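Serdale Handgreifer im Test: Erfahrungen mit dem Leihpaket für Küche und Haushalt

13. September 2020 — Kategorie: Geräte und Dienste — Lesezeit: 6 Minuten

Auf diesen Seiten werden in unregelmäßigen Abständen Geräte und Dienstleistungen besprochen, die für kleinere Automatisierungsvorhaben in Betracht kommen. Gegenstand des vorliegenden Beitrags ist das Leihpaket des Anbieters Serdale. Es umfasst zwei handgeführte Greifer, einen Satz Ersatzpolster, ein Ladegerät sowie den Zugang zur Auswertungssoftware Trilico. Das Paket richtet sich an Betriebe und Einzelpersonen, die Greifabläufe im Haushalt aufzeichnen und für die Programmierung eines Roboterarms verwenden möchten, ohne einen solchen Arm bereits während der Aufzeichnung vorzuhalten.

Die Leihgebühr beträgt 500 Euro je Monat, die Kaution weitere 200 Euro. Beide Beträge wurden vom Verfasser selbst entrichtet. Eine Vergütung oder sonstige Gegenleistung für diesen Beitrag ist nicht erfolgt.

Lieferung und Einrichtung

Die Bestellung wurde im März aufgegeben. Die Auslieferung verzögerte sich zweimal, worüber der Anbieter jeweils schriftlich informierte. Der Versand erfolgte über das Lager der Firma Pešek in einem gepolsterten Hartschalenkoffer, dessen Einlagen auch für den Rückversand vorgesehen sind. Die beiliegende Anleitung liegt in deutscher und tschechischer Sprache vor. Die deutsche Fassung ist verständlich, enthält jedoch an zwei Stellen Verweise auf Abbildungen, die im Druck fehlen. Auf Nachfrage wurde innerhalb eines Werktags eine berichtigte Datei übersandt.

Für die Einrichtung der Software sollte ein Vormittag eingeplant werden. Trilico verlangt zunächst die Anlage eines Projekts, danach die Zuordnung jedes Greifers zu einer Hand. Wer diese Reihenfolge nicht einhält, muss von vorn beginnen. Die Zuordnung bleibt anschließend gespeichert und musste im Prüfzeitraum nicht wiederholt werden.

Erprobung in der Küche

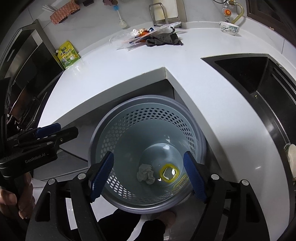
Die Wahl der Aufgaben ist für den Nutzen einer solchen Aufzeichnung von größerer Bedeutung als die Zahl der Durchgänge. Serdale liefert eine Liste mit Vorschlägen, die überwiegend das Umsetzen fester Gegenstände betreffen: Becher, Dosen, Schachteln. Für die hiesige Erprobung wurde bewusst das Aufräumen einer Arbeitsfläche gewählt, also der Umgang mit leichtem, verformbarem Abfall. Ein runder grauer Papierkorb mit gelochter Wandung, auf dem Boden unter der Ecke der Arbeitsplatte, diente als Ziel. Diese Anordnung stellt Anforderungen, die am Schreibtisch leicht unterschätzt werden. Der Greifer muss von der Platte weg und senkrecht nach unten geführt werden, und die Finger sollen sich erst über der Öffnung lösen. Die Anleitung empfiehlt hierfür eine gleichmäßige Abwärtsbewegung mit kurzem Halt. Nach einiger Übung gelingt dies ohne Schwierigkeiten — die ersten Durchgänge waren allerdings unbrauchbar und wurden gelöscht.

Die geriffelten Polster der Finger sind nach Auffassung des Verfassers der gelungenste Teil der Konstruktion. Sie geben unter leichtem Druck nach und finden auch an glatten Verpackungen ausreichend Halt. Bei sehr flach aufliegenden Papierstücken ist dagegen Geduld erforderlich. Man behilft sich, indem das Stück zunächst an eine Kante geschoben und dort aufgenommen wird. Ob ein späterer Roboterarm diesen Umweg ebenso ausführen kann, ist eine andere Frage, zu der das Paket keine Aussage trifft.

Ermüdung und Handhabung

Die Greifer sind in der Hand gut ausgewogen. Nach längerer Arbeit macht sich dennoch das Gewicht bemerkbar, insbesondere bei Bewegungen unterhalb der Arbeitshöhe. Es wird empfohlen, nach jeder Aufgabengruppe eine Pause einzulegen. Die Griffform ist für mittlere und große Hände ausgelegt, eine kleinere Ausführung war zum Zeitpunkt der Bestellung nicht lieferbar. Linkshänder finden keine Einschränkungen vor, sofern die Zuordnung in der Software entsprechend gesetzt wird.

Ein Wechsel der Polster ist mit dem mitgelieferten Werkzeug vorgesehen und erfordert wenige Minuten. Der Anbieter rät zum Wechsel bei sichtbarer Abnutzung der Riffelung. Im Prüfzeitraum war dies nicht notwendig.
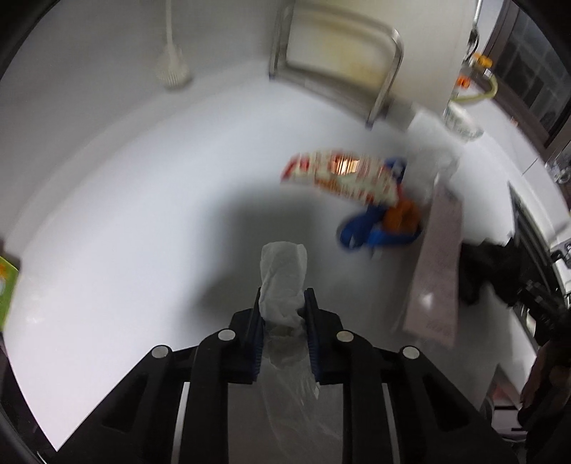

Zur Reinigung finden sich in der Anleitung nur zwei Sätze. Nach Rücksprache mit dem Kundendienst dürfen die Polster mit einem feuchten Tuch und mildem Spülmittel abgewischt werden. Lösungsmittel sind zu vermeiden, ebenso das Eintauchen der Gelenke in Wasser. Bei Einsätzen in der Küche wäre ein ausführlicherer Abschnitt wünschenswert gewesen, da Fett und Krümel sich erfahrungsgemäß in jeder Riffelung festsetzen.

Auswertung mit Trilico

Insgesamt wurden 1.231 Greifvorgänge aufgezeichnet. Die Software verwarf davon 122 selbsttätig, überwiegend mit dem Vermerk, die Bewegung sei zu schnell ausgeführt worden. Eine Stichprobe der verworfenen Vorgänge bestätigte diese Beurteilung in den meisten Fällen. Einzelne Aufnahmen erschienen dem Verfasser verwendbar und konnten von Hand wieder aufgenommen werden. Die entsprechende Schaltfläche ist allerdings erst im dritten Untermenü zu finden.

Die Übersicht der Vorgänge lässt sich nach Aufgabe, Hand und Dauer ordnen. Eine Suche nach Gegenständen fehlt. Wer später nur die Aufnahmen mit Folien oder Beuteln benötigt, muss diese schon bei der Aufzeichnung mit einem Stichwort versehen. Der Export erfolgt wahlweise vollständig oder je Aufgabe. Größere Exporte brachen zweimal ab und mussten neu gestartet werden, wobei keine Daten verloren gingen.

Vergleich mit Damik

Als Alternative wurde im Vorfeld das Angebot von Damik geprüft. Dort wird nur ein einzelner Greifer verliehen, die Monatsgebühr liegt entsprechend niedriger. Für Aufgaben, bei denen eine Hand hält und die andere greift, kommt es nicht in Frage. Wer ausschließlich einhändige Abläufe aufzeichnet, sollte beide Angebote einholen — die Vertragsbedingungen zur Haftung bei Sturzschäden sind bei Damik günstiger gefasst.

Bewertung

Das Leihpaket erfüllt den angegebenen Zweck. Verarbeitung und Greifverhalten sind gut, die Software ist brauchbar, in der Bedienung jedoch unübersichtlich. Der Preis erscheint für einen einzelnen Monat vertretbar. Bei längerer Nutzung sollte nach einem Kaufpreis gefragt werden, der auf der Internetseite des Anbieters nicht genannt wird. Die Kaution wurde nach Rücksendung des Koffers vollständig erstattet, der Eingang auf dem Konto erfolgte nach neun Tagen.

Rückfragen zur Erprobung können über das Kontaktformular gestellt werden. Die Aufzeichnungen selbst werden nicht weitergegeben.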